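Looking After Wood Floors Through a Dry Winter

My grandmother washed her floors on her knees with a bucket of hot water and a bar of yellow soap, and I grew up believing that was the only proper way to do it. Her boards were thick old things that had been waxed for so many years you could have spilled a pot of soup on them and lost nothing but the soup. Most of us live with something less forgiving now, and I spent my first few years as a homeowner finding that out the expensive way. So let me pass along what I do these days (and a few things I've stopped doing!), and you can take whatever suits your house.

Start dry, always. I go over everything with a soft broom or a dust mop before any water comes near it, working with the boards so the grit gets pulled along the seams and out. Grit is the real villain in any house with wood underfoot. It comes in on shoes, it hides under the edge of the rug, and every chair that slides back from the table grinds it in a little more. If you vacuum, use the hard floor setting or the brush head, and check the wheels first for anything stuck in them. I once dragged a staple all the way down the hall that way and I still see the scratch every morning on my way to the coffee.

For the mop itself, wring it until you think you've wrung it enough, and then wring it again. The floor should dry behind you in a minute or so. If you can see puddles you have too much water on there, and it will find its way down between the planks and stay. I use plain warm water most weeks and a small squirt of a cleaner made for finished wood when the kitchen has been busy. Vinegar I gave up years ago. It smells clean and it's cheap, but it dulled the finish by the stove and I had to live with that patch until we had the whole room redone.
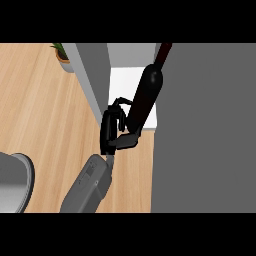

Page last changed: 2019-07-17

Now, corners. Mops are round or they are floppy, and either way they leave a gray little triangle where two walls meet. An old sock over your hand does a lovely job, or a paint stirring stick with a damp rag wrapped around the end if your knees are like mine. Do the corners first and the open floor afterward, and you won't be kneeling on the part you just cleaned.

Winter is when the boards start talking. Ours creak and pull apart a bit every January, when the furnace has been running day and night, and the first year I was sure the house was falling down. My neighbor Eusebio Sarmiento, bless him, came over with a flashlight and told me to leave it alone until spring, and sure enough the gaps closed up. Please don't fill those seasonal gaps with putty. The wood will swell again and push it right back out in crumbs. A humidifier in the main room helps a great deal, and so does a big pot of water left on the radiator if you have the old kind.

For squeaks, shake a little talcum powder over the noisy spot, work it into the seam with a dry paintbrush, lay a towel down, and walk back and forth on it for a while. Wipe up every bit of the extra, as powder on a smooth floor is terribly slippery. It may need doing again in a few months.

Felt pads go under every chair leg in the house. The stick-on ones pick up hair and slide off sideways, so turn the chairs over now and then and have a look. Vega Cifuentes wrote in to say she uses the nail-on sort and hasn't changed a set in ages, and I mean to try those on the dining chairs once I've finished up the box of stick-ons in the drawer.

Small scratches can often be hushed up with a wax crayon close to the color of the boards. Buy one shade lighter than you think you need, rub it in across the scratch, and buff it with a bit of flannel. Deep ones want a proper repair, and I leave those to people with steadier hands.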